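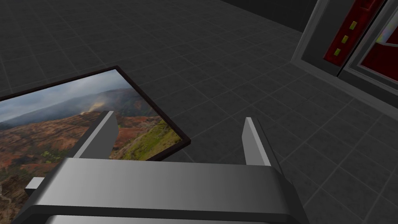 Gripper open over the kitchen tile, with the mountain picture on the floor beside it.

I have been meaning to write this post since May, when Wing-sze Sin asked me over lunch what I do all day and I gave her such a muddled answer that she changed the subject to soup. So, Wing-sze, this one is for you, and for anybody else who has wondered what "collecting demonstrations" means when it comes out of my mouth at parties.

The short of it is that I drive a pretend robot around a pretend kitchen. The robot has two arms, I have two hand controllers, and everything I do gets saved, so that a learning program can later study it and try to do the same sort of thing by itself. One saved attempt is an episode. Our kitchen is called Grulalholm (I didn't name it, and the person who did has moved on to another job), and the batch I'm working through now is 100 episodes for each chore on the list.

People imagine that the hard part is the grabbing, and I did too, coming into it! But a lot of what the program needs to learn happens before the fingers touch anything. Where do you hold your hands while you're getting close? How wide do you open the gripper, and how early? I open mine wide and I open it soon, because in my first week at Pravcombe I got into the habit of waiting until the last second, and Lionel Mallet, who was checking my episodes, sent back 10 of them in one afternoon with the same note on every one – "hand opens too late." He was right, and he was very nice about it, but I still think of him whenever I press that trigger.

The other thing he taught me was to vary the boring stuff. If I come up to the counter from the same spot every time, the program learns that spot and not much else. So I start from the aisle, or from out on the wood floor, or off at some silly angle by the wall, and then I work my way in. It feels wasteful while you're doing it. I once spent a whole morning on nothing but approaches and had a very hard time explaining to my husband why I was tired. 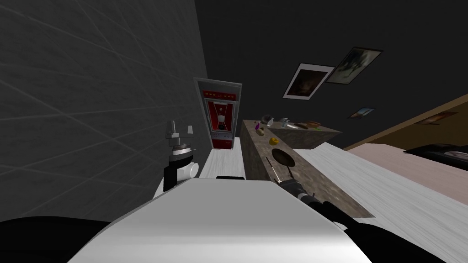

How many demonstrations do you need before the robot learns a chore?
It depends on the chore and how much the room changes between tries, but for our simpler ones we plan on 100 and then look at where the program still gets stuck.

My count for the frying pan chore stands at 102, by the way, and we are keeping 90 of those. The other 12 had me bumping the counter or dithering so long that you could have cooked a real dinner. Dithering is a worse problem than bumping, to my surprise. A bump is over quickly and easy to spot, while a long wobbly pause gets copied faithfully, and then you have a robot that stands in front of a pan looking as if it forgot why it came in. (I do this in my own kitchen, so I have some sympathy.)

We keep notes on every episode in a tool called Trastska, and I've become fussy about mine. I write down which arm led, where I started from, and anything odd, like a hand that drifted while I was watching the other one. That last one happens more than I'd like. It's awfully easy to forget you have a left arm when the right one is doing something interesting.

Next up is a set the team calls Jacquet, with both arms working together, which I'm looking forward to and dreading in equal parts. I'll write again once I've got a few of those saved. In the meantime, Wing-sze, I still owe you lunch, and you can pick the soup.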